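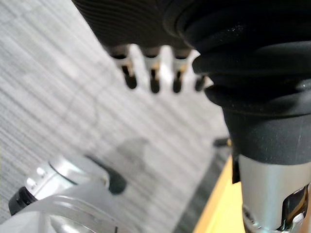 Folds and ridges, close up.

Parts Room Assistant, Shoe Stock (part time)
Tukar, Grerkach site
Closing date: end of November

Tukar is looking for a patient person to help run the shoe parts room. If you have ever straightened a display in a store where you did not work, please keep reading. If you have done it and been asked to leave, put that in your cover letter.

About the room

We keep shoe parts and shoe-shaped things of many kinds: shells, padded forms, pieces for heels and soles, and a fair number of items whose names depend on who you ask. They live on bright yellow shelving and in clear plastic bins on a gray carpet. The yellow was chosen before my time and I have stopped having opinions about it. It does show up black stock very well, which is handy given how much of our stock is black.

The trouble with shoe parts is that they look finished until you pick one up. A thing that appears from the doorway to be a sensible pair of shoes will be two lefts and a lining. They slide, they nest inside each other, and the soft ones take on the shape of whatever was dumped on top of them. Left alone over a long weekend, the room gets noticeably worse. I have no explanation for this and Facilities has declined to look into it.

What you would be doing

Mostly, you would be moving things from bins to shelves and from shelves to bins, in the right order and for the right reasons. In more detail:

Unpacking incoming parts and checking them against the slip. The slip is usually right. When it is wrong it is wrong with great confidence.

Setting black pieces on the upper shelf in a row, spaced so that each one can be lifted without dragging its neighbor along.

Keeping tan and brown pieces together in a clear bin until they have been checked. Please do not put them on the shelf early to be helpful. Noboru Sakamoto was helpful in this way for a whole month and we are still finding things.

Handling padded items by the edge where you can, and never squashing the toe.

Pulling orders for the sample makers across the hall, who want everything now, and taking back what they return, which they do in bags, with crumbs.

Writing labels that a stranger could read. My own do not meet this standard. Yours will be compared with Birdie Dvorak's, whose capital letters belong on a courthouse.

Vacuuming. It is a carpet and bits fall on it.
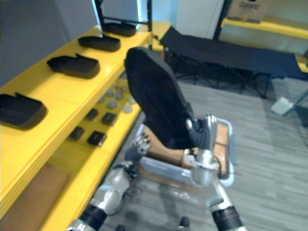 Tukar Bulletin | No. 136 | page 4

A black padded piece up in the air over its bin, tan-brown ones still down inside, and a row of black ones on the yellow shelf: that is a fair slice of the work, and if it looks dull to you, we would both rather find out now. Some people see a row like that and feel calm. We would like to hear from those people.

What we are looking for

You can tell left from right at speed. Everyone says they can. We will test this, gently, with parts.

You can lift a full bin, which may weigh up to 70 pounds if the person before you was optimistic. There is a cart for the heavy ones. Use it. We will think no less of you, and Zinash Admasu in Safety will think a great deal less of you if you don't.

You are comfortable on your knees on a carpet for some of the shift. The bins sit on the floor, and all attempts to raise them have ended in the purchase of more bins.

You are able to leave a job half done and come back to it without starting over. Orders arrive in the middle of everything.

You can put up with being interrupted by people holding a single shoe part and asking, "Is this one of yours?" It is always one of ours.

Experience in a stockroom, a shoe repair shop, a theater costume department or a large family would help, but we don't require any of it. You do not need to know how shoes are made. After a few weeks you will know more than you wanted, and you will start looking at strangers' feet on the bus. I am told this passes.

Hours and pay

The job is 4 hours a shift, afternoons, starting at one o'clock. We can be a little flexible about school pickups and other fixed points in a person's life. We cannot be flexible about the end of the shift, because the lights in our corridor go off on a timer and the room has no windows.

Pay is at the stockroom rate, grade 6 on the Tukar scale, which you can ask the front desk to show you. It goes up after the trial period. There is a staff discount on shoes. The finished ones, before you ask.

You get a locker, an apron, and knee pads that you may keep when you leave. Haruto Honda left two years ago and still gardens in his.

The trial period

The first month is a trial on both sides. You will work next to Birdie, who has been in the room longest and knows where everything is, including the things that are officially missing. She will show you the shelf order once all the way through and then answer questions for as long as you have them. She is kinder than her labels suggest.

Toward the end of the month we will ask you to set out one full bay on your own and walk us through it. There is a right way and there are several acceptable ways. One person put the pieces in order of how much they liked them. We talked it over and asked for them by number after that.

How to apply

Send a short letter and a list of where you have worked to Zeyu Jin, Parts Room Supervisor, care of the front desk at the Grerkach site. Paper is fine. Email is fine. A fax would be a surprise, though the machine is still plugged in.

In your letter, please tell us about something you once put in order, and how long it stayed that way. A page is plenty. We are not looking for fancy writing and we will not hold spelling against you, although see the note on labels above.

We expect to see about a dozen people for a short chat and a look around the room. Please wear shoes you can kneel in and don't mind being stared at. You are welcome to open a bin, pick things up and ask what they are. If I don't know, I will say so and go get Birdie.

If you applied last time and heard nothing, that was my fault. The letters had been filed in a clear bin, very neatly, under insoles. Please apply again and mention it at the top.

Questions about lifting, knees, or the cart go to Zinash Admasu. Questions about pay go to the front desk. Anything else can come to me, before one o'clock if possible, as I don't hear the phone once we start unpacking.

Z. Jin
Parts Room, Tukar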